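Chapter 4
Gathering Examples

Draft of 3/13/25. Elie Shboul

What this chapter covers: where demonstrations come from, how many to collect, what to write down while collecting, when to throw one out. Training itself waits until Chapter 6.

Before you start: Chapter 2 (coordinate frames) and the short section on timestamps in Chapter 3. Skim them if it's been a while.

4.1 A slow start at Diltham

The first Diltham set had 754 demonstrations. All of them one task, pick up a block, put it in a tray. Same table, same lamp, same two operators. The policy trained on it, which we called Asta, did very well on that table. Then we moved to the room next door and it fell apart. Missed the block, closed on air, pushed the tray off the edge once.

Took us a while to see the problem. We had 754 copies of pretty much one example. More of the same would not have helped much – a lesson most groups learn the expensive way.

The second set, Karam, was collected in September, in people's homes. 617 demonstrations after cleaning. Smaller set, messier rooms, far better results on new tables. Most of this chapter is about why, and about the work it took to get there.

4.2 Some terms

Demonstration: one recorded attempt at one task, start to finish.
Operator: the person doing it.
Episode: same as demonstration in this book. Other authors split the two, we don't.
Scene: the room, the surface and everything on it at the start of an episode.
Reset: putting the scene back, or changing it, between episodes.

Keep scene and episode apart in your notes. An operator can record 200 episodes in one scene in a day, or 200 episodes spread over many scenes in a week. The counts look identical in a spreadsheet. They are not the same data.

4.3 Choosing objects

Go for things people handle at home. Food is good, cheap and it comes in awkward shapes. Clear packaging is worth including early, don't leave it for a later round like we did. 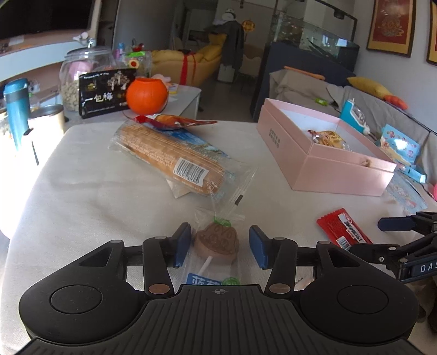 Grasp width is the first thing to plan for each object. Write down the opening you expect the operator to use, then check it against the recording. A lollipop in clear wrap, lying flat between open finger pads, gives at least two choices: close on the chocolate head or on the thin white stick. Both are fine. Pick one per instruction and say so in the label, otherwise the learner gets two answers to the same question and may settle somewhere in betwen. The bread roll just past it needs its own entry, and its own planned opening.

4.4 The collection log

The Prindis log sheet has one line per episode: operator, scene number, instruction as spoken, outcome, notes. Fill in the notes right away, not at lunch. Failed episodes get a line too. You'll want them in Chapter 9.

Exercise 4.1 asks you to draw up a sheet of you own before reading on. Do it on paper.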